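Has anyone stuck with the Fuvosix eating plan past the free part?

trundle_mae
My sister-in-law signed up and will not stop talking about it. The claim is that your cravings reset in 5 days if you cut sugar, bread and anything crunchy. Crunchy! I've been a chip person my whole life and I have doubts. Has anyone here done the whole thing?

brinewater
Did it in July. I lost 3 pounds and had every one of them back by the next Saturday. The "reset" is you being too tired to walk to the kitchen. They also push the Grostunus bars pretty hard, and those have more sugar than the granola I was told to throw out. Read the label before you pay.
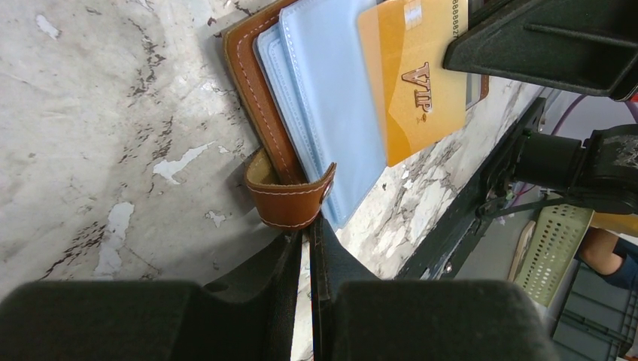 And the member discount only kicks in after you've bought two boxes, so I never saw a cent of it. I asked support and got a form letter.

Løken
I'll disagree a little. The bars are junk, sure, but writing down what I ate before I ate it did help me. I was having 400 calories of cheese standing at the fridge every night and had no clue. You don't need to pay anybody for that part, though.

brinewater
Right, so what helped you was a pencil.

Løken
A pencil and a reason to use it. I wouldn't have started without the plan. You can call that dumb but it's true for me.

trundle_mae
What about the science page? It quotes a Kjell Rustad on "snack loops" and I can't find one thing he's published.

oatmeal_grudge
I looked too. The page calls him a "food behavior specialist" – no degree listed, no school. Could be a real person with a real job, but I'm not giving up peanut butter on his word.

I keep my food sheets by week, breakfast through snacks, and go back over them once a month. Boring, but it showed me I overeat when I skip lunch. No reset needed.

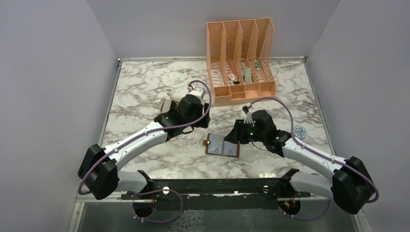
Peach-orange file organizer, four slots.

trundle_mae
Okay, that I could do. What do you write down, just the food or the amounts too?

oatmeal_grudge
Food, time, and whether I was hungry. I quit doing amounts because I was lying about them.

pellam22
Has anybody tried Trirnness instead? Same idea but it's $50 once and no bars.

brinewater
Same idea is the problem. Show me one person who kept it up for a year and I'll shut up.

Løken
You won't, but okay.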